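This site uses cookies to remember your settings. Accept | Manage

Reuse of glass jars in the shared kitchen

Jostetti:
Members are reminded that the jar shelf holds 30 items. Please wash and dry jars fully before leaving them. Labels must be removed.

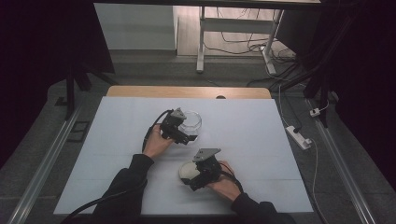
Soaking overnight in warm water with baking soda loosens most glue. Oil may be used on what remains.

Skov:
I must respectfully disagree regarding oil. It leaves a film, and two washes were needed on the last batch. Vinegar is preferable.

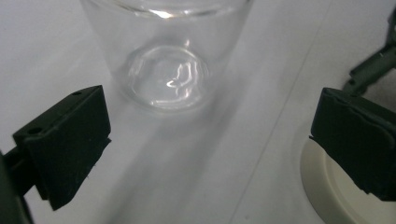 I would also ask that the soaking period be cut to 3 hours – the sink is needed by other members in the evening.

Surska:
The sink rule was settled in November and allows overnight soaking in a bucket. I see no grounds to reopen it. Drinking glasses should be kept apart from storage jars.

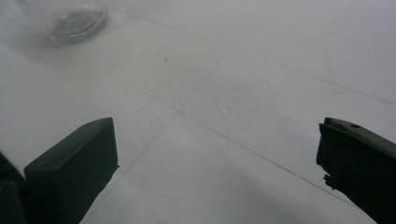 Clear glass on a white surface.

Grosunell:
I support Surska on the bucket. On lids, I propose that any lid with rust or a lasting smell be discarded.

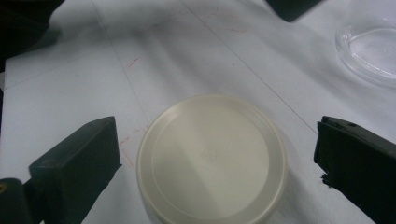 Photo: Grosunell

Skov:
Agreed as to rust. Smell is a matter of opinion, and 5 days in open air will cure most lids. My objection to oil stands.

Contact | Terms of use | Back to top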